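Does Waiting Feel Longer Without Your Phone?
Psych methods project, final write-up

So my partner Solange Bragança and I started with a question that came out of standing in line at the Tirkeck coffee counter: does waiting feel longer when you have nothing to look at? Everybody we asked said yes, obviously. We wanted numbers anyway!

We signed up 40 students in April, mostly from our dorm and the intro class (thank you to everybody who came by on a Saturday morning for a granola bar). Each person sat by themselves in the small study room for 200 seconds. Half of them kept their phones and half left them outside with Solange. Nobody was told how long the wait would be. When I came back in, I asked them to write down how long they thought I'd been gone, in seconds, and then to rate how bored they were from 1 to 4.

We had 3 practice runs first, and I'm really glad we did, because in the first one I forgot to cover the wall clock. In the second my own phone alarm went off in my pocket — loud — and the person just said "two hundred" without blinking.

The no-phone group guessed longer on average, like we expected. What surprised me was how spread out their guesses were. Some people counted in their heads the whole time (we asked afterward), and those people were very close. Others were way off in both directions. The phone group mostly guessed short and bunched together, and their boredom scores were low across the board.

Dinesh Pant, our section leader, pointed out that we never asked people what they did on their phones. Watching a video and texting your mom are pretty different, so that's a hole in our design and I wish we'd caught it sooner.
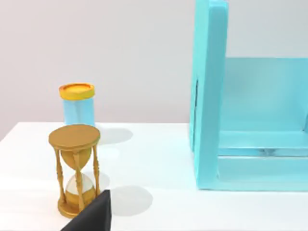 WHAT WE'D CHANGE

First, more people, and not so many of our friends. Second, I'd like a third group that gets something slow to watch, like an hourglass, with no phone. Solange thinks that would make the wait feel even longer. I think it would be kind of relaxing, so we have a bet going. We'd also write the instructions down and read them word for word, since mine got shorter and shorter as the morning went on.

The full table of guesses and the consent form are in the appendix.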